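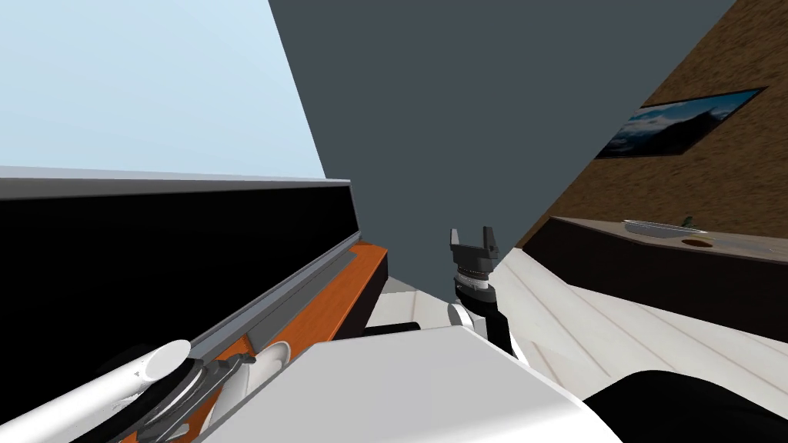
Right arm up, left arm across the corner.

Thursday

Third day in Skokden and the first dry one. I took the early ferry from Pokcombe on Monday with 922 in local notes folded in my coat, and by this morning I had spent more of it than I planned. Bread has gone up twice since the guidebook was printed. The woman at the bakery has stopped writing prices on the board and just tells you.

Breakfast was rye porridge with a spoon of sour berries and a slice of smoked fish on the side. I did not think I would like it and I had seconds. The guesthouse puts the fish out at seven and it is gone by half past.

Walked up to the old customs house in the morning. Most of the rooms are closed for repairs, but the ground floor has a small display on the salt trade, with labels in two languages. The English ones stop halfway down the second wall. I copied out what I could for the article, mainly the part about the winter road over the ice to Aveck. They still open it in January if the cold holds.

Lunch at the market hall. Four stalls were doing hot food and the rest were selling wool, boots and fishing line. I had the dumplings again. They come in broth with dill and a lot of pepper, and you pay extra for the sour cream -- worth it. I asked the cook what was in the filling and she said pork and turnip, then turned back to her pot. I'll need a better quote than that before I file.

In the afternoon I tried to get a seat on the bus to Peltonen. The office was shut, with a note on the door saying to pay the driver. The bus came forty minutes late and was full, so I walked along the harbor instead. Two boats were unloading and the gulls were loud enough that I gave up on recording anything. My left boot is letting in water at the heel. I should have had it looked at before I left.

Supper was at the guesthouse. Cabbage soup, potatoes, and a cheese they bake until it squeaks. The other guests were a couple on their way south who had been to Aveck last week and said to skip the museum and go straight to the smokehouse. They also said the road was bad after the bridge.

Wrote up my notes until ten. The piece is at almost 900 words and still has no opening. I think it should start with the ferry, but every travel piece starts with a ferry.

Tomorrow I'll try the bus again. Need to buy stamps and something for the boot.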